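Comparing Two Sets of Fingertips on Hand-Held Grippers

Before you start, put the same fingertips on both hands and do a few practice tries with a bag and a bucket.
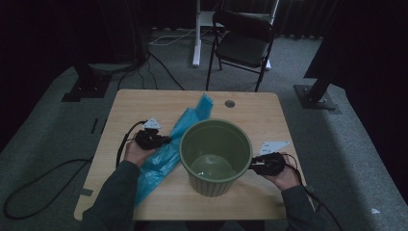
A reader of the first version of this page wrote in to say that thin plastic had told them more about their fingertips than any rigid part did, and that they wished they had begun with it. I have since moved the bag test to the front.

What you need

Two hand-held grippers with their cables and marker plates, a plastic bucket, a thin plastic bag, and the two sets of fingertips you want to compare. I used the stock Drastus tips and the softer Pletia pads.

Step 1. Check the tracking

Plug in both grippers and open the Dornamex recorder. Move each hand slowly over the whole table. If the position jumps, look for a sleeve or a cable covering the marker plate. Leave enough slack that neither cable pulls when you reach for the far edge.

Step 2. Zero the jaws

Close each gripper fully, press Zero, open it fully, and press Save. Do this again every time you change tips. The Pletia pads are thicker, and with the old zero my log showed the jaws as open by 4 mm when they were shut.

Step 3. Run the bag test

Crumple the bag and lay it next to the bucket. Steady the bucket with the right gripper, pick up the bag with the left, and drop it in. Do 20 tries per set of tips. Count a try as failed if you need a second grab.

Step 4. Run the bucket test

Pinch the rim with one gripper, lift the bucket clear of the table, hold for 2 seconds, and set it down. Ribbed walls are harder to hold than the rim, so stay with the rim for the main count and try the wall afterward.

Step 5. Save and compare

Export each set to its own folder. My last session came to 348 files, and I was glad of the folder names. The Mfinanga script reads both folders and prints failures and mean grab time side by side.

If the two sets come out close, swap hands and repeat step 3 before you pick one.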